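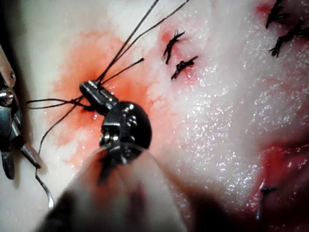
From: Katalin Fülöp
To: surgical-robotics-lab list
Subject: Re: Re: [budget] Instruments and wrist cameras for next year

Štěpánka, all,

Replies inline, then a revised list at the end. I have left out the parts of your message that we settled by phone.

Štěpánka Bartoš wrote:
> I went through the draft request and the instrument line is the one
> I can't defend. Last year we asked for needle drivers as if they were
> capital equipment, with one purchase and a five-year life. Inthorpe
> will not accept that a second time. They now want a cost per
> procedure, or at least a cost per closed wound, and I don't know how
> to give them one.

Agreed that it has to move out of capital. Needle drivers are rated by number of uses, and the controller stops accepting one when the counter runs out, whatever state the jaws are in. That makes them a consumable with a long life. The arms, the console and the vision cart stay in capital.

For the cost per closed wound, I suggest we use stitches as the unit. A wound length varies too much between sessions, and the time on the arm varies with the operator. The logs already give us one record per tied knot. From the start of the program to the end of January we have 3,316 tied knots on record, all interrupted sutures, and the bench records tell us which driver was mounted for each. Divide the driver cost by knots per driver, add thread and tissue, and Inthorpe has its figure. I will put the sheet in the shared folder under "closure costs".

Two cautions with that number. The early sessions had many more dropped threads, and a dropped thread wears the jaws without producing a knot. Also, the left-hand driver and the right-hand driver do not wear alike. The one that does the winding goes first. If we quote a single rate for both we will overbuy on one side.

> Second point. Kováčik offered us the refurbished drivers again. They
> are much cheaper. Is there any reason not to take them?

I would take a few for training and none for data sessions. Refurbished means that the cables have been replaced and the jaw pivot re-pinned, but the inserts are left as they are unless they are visibly chipped. With fine thread this matters. A worn insert holds the needle well enough and then lets the tail slip when the operator pulls the knot down. We lost most of one Friday to this in the autumn before anyone thought to swap the tool.

If we do buy from them, please ask for the following in writing:

- the remaining use count for each tool, read from the chip and not from the box
- jaw gap at the tip when closed, unloaded
- whether the shaft coating has been redone
- who pays for return shipping on a tool the controller rejects

Their last offer was silent on all four.

> Third. Do we need the wrist cameras at all? The endoscope is already
> paid for, and two cameras plus mounts plus the sync box is a big
> item for something the surgeons never look at.

I would cut something else before this. The endoscope view is good for the operator and poor for judging contact. The shafts hide the jaws for much of the throw, and at the working distance we use, a cut end of black thread is only a few pixels across. A camera close to the jaws shows whether the thread is between them or lying against the side, and it shows the finished knots in the same view, tails included. Grading knots from the endoscope video took two people and they still disagreed often enough that we had to bring in a third.

There are costs on the camera side that the draft leaves out:

1. Depth of field. At this range the lens can hold the jaws sharp or the shaft sharp, but not both. We want the jaws. Fixed focus is enough and is cheaper than the motorized version in the Nedeo quote.

2. Glare. Moist tissue gives hundreds of small highlights under the cart light. Polarizing film over the lens and the light fixes a good part of it and costs almost nothing, but it takes light away, so the exposure has to go up or the lamp does. Budget for the lamp.

3. Cleaning and covers. The housing has to be wiped down between sessions, and the clear window scratches. Plan on replacing windows as a consumable. The Nedeo windows are 299 for a pack and I would order 2 packs.

4. Cabling. The camera lead runs along the shaft and flexes with every roll. Ours failed at the strain relief both times. Spare leads must be in the first order, as the delivery time on them is longer than on the cameras.

5. Storage. Extra video streams fill the current disk array well before the end of the year. This belongs under computing, and I have written to them separately.

> Fourth, tissue and thread. I have one flat amount carried over from
> two years ago. Should I just raise it?

Please split it. Thread is easy – we know the use per knot, including waste. The operators leave generous tails during the tie and trim them short afterward, so waste is higher than the surgical figures would suggest. I use our own number in the sheet.

Tissue is harder. Selholm delivers chilled and will hold a standing order, with a minimum of 500 per delivery. We rarely reach that in a month when the arms are down for service, and then we pay for material we cannot use. I would rather have fewer deliveries on fixed dates and book the arm time around them. This needs the session calendar to be firm one quarter ahead, which it has never been. Štěpánka, if you can get the two clinical groups to commit to dates, I can get the price down. If not, leave the line where it is and add a margin.

Also under this heading: disposal. The draft has it inside "lab general". Blood and tissue waste goes out by a separate contract and is charged by container, so it rises with the number of sessions. It should sit next to tissue where a reader can see that the two move together.

> Last, is there anything in the request that could wait a year?

In order of how little I would miss them:

- The third arm. Two drivers are enough for interrupted sutures. A third arm would be useful for holding the edges together, but the service contract rises with it and we have no one trained to set it up.
- The force-sensing drivers. Good idea, no stable product yet. I have seen two prototypes and neither survived cleaning.
- The second console. It would help with training, though the training sessions can be moved to the evening.
- The automatic needle dispenser. We can hand over needles as we do now.

Revised list, replacing the table in the draft:

Capital: wrist cameras with fixed lenses, mounts, sync box, lamp upgrade.

Instruments, by use count: large needle drivers, new, with the split between left and right taken from the wear log. Refurbished drivers for training only, and only if the four answers above are acceptable.

Consumables: thread, tissue, camera windows, polarizing film, drapes, waste containers.

Spares: camera leads, mount screws, one spare sync cable.

Service: existing contract for the arms, unchanged. Please check that opening the instrument carriage to route the camera lead does not void it. I asked in the spring and was told verbally that it does not, but I have nothing on paper.

Deferred: third arm, force sensing, second console, dispenser.

I have not filled in totals, as the Nedeo quote has expired and the new one is due before Friday. If anyone on the list has bought fixed-focus cameras of this size from another supplier, please send me the quote directly, with the minimum working distance. The data sheets tend to give it from the sensor and not from the front window, and the difference is large enough to matter for us.

Katalin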